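4.3 Recording Demonstrations for the Block-in-Square Task

This section covers data collection for the Kusov policy trainer. Complete sections 4.1 (arm homing) and 4.2 (wrist camera exposure) first. The task is to place the red cube inside a square of black tape on the table. A second cube, green, serves as a distractor and must not be touched.

Required items: wrist camera, gripper with orange fingers fitted, one red cube, one green cube, black tape, Pridulo recorder 2 or later.

Laying out the table

1. Tape a closed square on the table. Press the corners flat. Slight unevenness in the tape edges does not affect training.

2. Move the arm to the view pose. Both fingertips and all four sides of the square must be visible in the wrist stream.

3. Place the green cube outside the square. Leave enough space for the open fingers to pass between the cubes.

4. Place the red cube at the start position listed in the session file.

NOTE: Do not move the tape between sessions. The square position is written to the session header once, and the Tatstead evaluation script reads it from there.

CAUTION: Keep hands out of the workspace whenever the arm is enabled. Press the stop button before repositioning a cube.

Recording

5. Select New Session and enter the task name block_square. Set the target count to 200 episodes.

6. Open the gripper fully and press Record. Wait for the tone before moving the leader arm.

7. Grasp the red cube, lift it clear of the tape, lower it inside the square, and open the fingers. Retreat to the view pose.

8. Press Stop. Mark the episode as Success only if the whole base of the cube is within the inner edge of the tape. A cube resting on tape is a Fail. A cube close to the tape but clear of it is a Success.

9. Reset the cubes and repeat from step 6.

Failed episodes are kept in the session. The trainer excludes them by default. To include them as negative examples, set use_failed to true.

Lighting

Overhead lamps can produce a pale streak on a varnished or smooth table. Moderate glare is acceptable. If the streak hides any side of the square, lower the lamp output or turn the table, then repeat section 4.2. Do not change the exposure in the middle of a session.

Reference result

The Ağca baseline was trained on 200 episodes recorded with this procedure. Final cube positions were spread over the interior of the square, with a bias toward the side nearest the arm's approach. Adding 37 episodes that ended near a corner reduced the bias but did not remove it. Training stopped at step 1764, where validation loss had been flat for nearly 200 steps.

Compare your own wrist view with Figure 4-6 when deciding how to mark an episode in which the cube ends up near a corner.

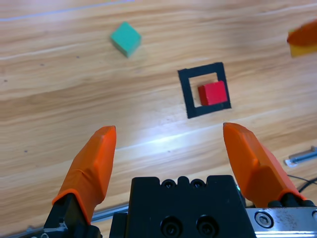

Figure 4-6. Wrist camera view, red cube inside the tape near one corner, fingers open.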